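Notes on the Seltidmont path, after a year of walking it 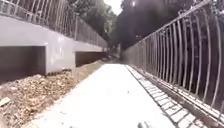
Concrete path with block edging, railing to the right, wall openings to the left.

I have walked this stretch on most mornings since last December, usually before 8 a.m. These are notes on how it is put together. I am not an engineer. I own a measuring wheel and a notebook.

Length first. The wheel gives 545 feet from the Drovivitz steps to the bend, measured down the middle. A second pass along the railing came out the same to within a foot, so I stopped there.

The walking surface is pale concrete, smooth, with a fine speckle. I would have expected a broom finish on a public path. I wear the same rubber-soled shoes all year and have not slipped, but I slow down when it rains.

The edging on the railing side is a single row of rectangular paving blocks, light gray with darker joints. It gives the railing base its own strip, so a block can be lifted without cutting the slab. Grit collects in the joints. In spring I pulled a few weeds out of them by hand and they came up easily.

The railing is plain: top rail, bottom rail, slender vertical bars. I like it. Looking along it from close up, the bars merge into a solid gray screen within a short distance, and the dark foliage behind drops out of view. Looking straight through, you get all of it back. Early light lands on the top rail before it reaches much else.

The wall on the other side has a flat top and rectangular openings low down, with a thick pier between them. I do not know what the openings are for. My guess is drainage or access. The Amov town map shows the wall as one unbroken line and gives no label.

Between the wall and the path is a strip of bare ground where leaves pile up. They stay there for months. I would put gravel on it, but the strip is not mine.

My full loop, including the path and the return by Gunawardena Street, is 2,232 steps. Going back the way I came makes it 2,089. The loop has a hill in it and the path does not, so in August I take the shorter one.

Next job is the steps. One of the treads is out of level.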